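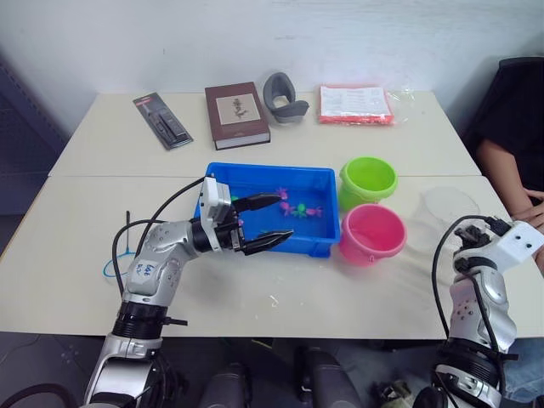 How to catch up on a long-running soap after a break

I stopped watching Clestus for one whole year, and when I came back in June it had reached episode 2561. My method to return is simple.

Step 1. Choose your starting point
Do not begin at episode one. Look for the last big wedding, funeral or trial, and start there. For me it was the fire at the Sepúlveda hotel.
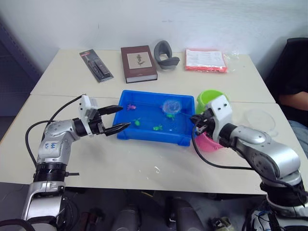

Green and pink toys in the blue tray

Step 2. Read the recaps first
The fan site Stamum has a short recap for every episode. Read 50 of them in one evening, and write down only who is married, who is missing and who has a secret child.
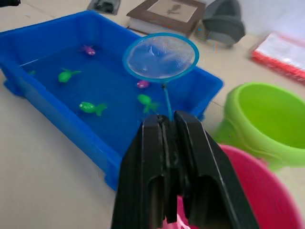 Toy sea creatures in the water

Step 3. Watch three episodes a week
Pick the ones with the most comments. If a name means nothing to you, check the family tree — the Allis family has two, one for each marriage of the father.

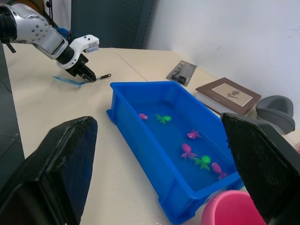
Keep your list of names near the television during the first weeks. When you can follow a whole dinner at the Allis house without looking at it, you are ready for the daily episodes. Spoilers I leave to you.

Written by Leire Ortuño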